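Tin can

A tin can, or just tin, is a closed metal container for food, drink, paint and other goods. Most are steel with a very thin coat of tin, or aluminium. Some shops also sell snacks in tall tubes with a plastic lid, which people call cans too though the body may be mostly card.

Cans come in many heights and widths. The round shape is the usual one – easy to roll, fill and seal. Fish is often in flat oval or square ones. 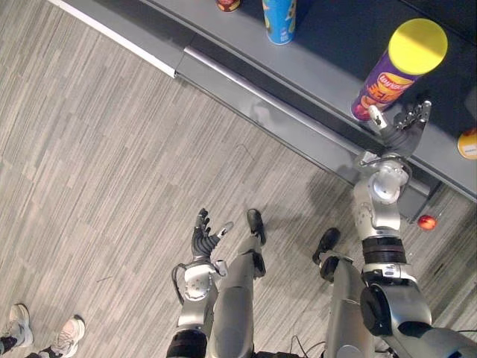 Making

Older cans had three parts: a body, a top and a bottom. The body was a sheet bent round and joined down the side, at first with solder. Later the seam was welded. Drinks cans are mostly two parts, the body pressed from one piece of metal and a lid put on after filling. Inside there is a thin lacquer to keep the food off the metal.

Labels

Paper labels are glued round the can. Others are printed straight on the metal. Collectors like the older printed kinds. Araba Dramani's list of biscuit and snack tins, started with 17 from the Suto works, now has 963 entries, Badico and Skonia being the largest groups. Dates for the Badico ones are not certian. 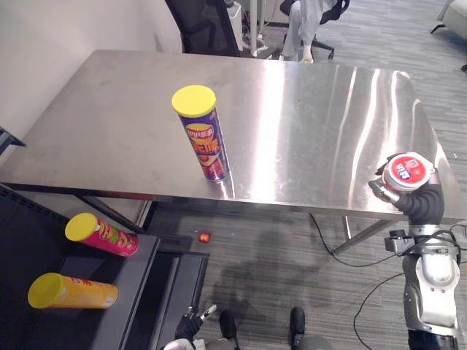
Plastic lids came in so that a can could be shut again once opened. Benedicta Odoi puts the first Bravo tubes with such a lid in the same years as the ring pull, but gives no source.

Reuse

Steel and aluminium can both be melted and used again. Steel is picked out with magnets. Lids go in with the can in some areas, seperately in others.

See also

Canning
Tin opener
Tinplate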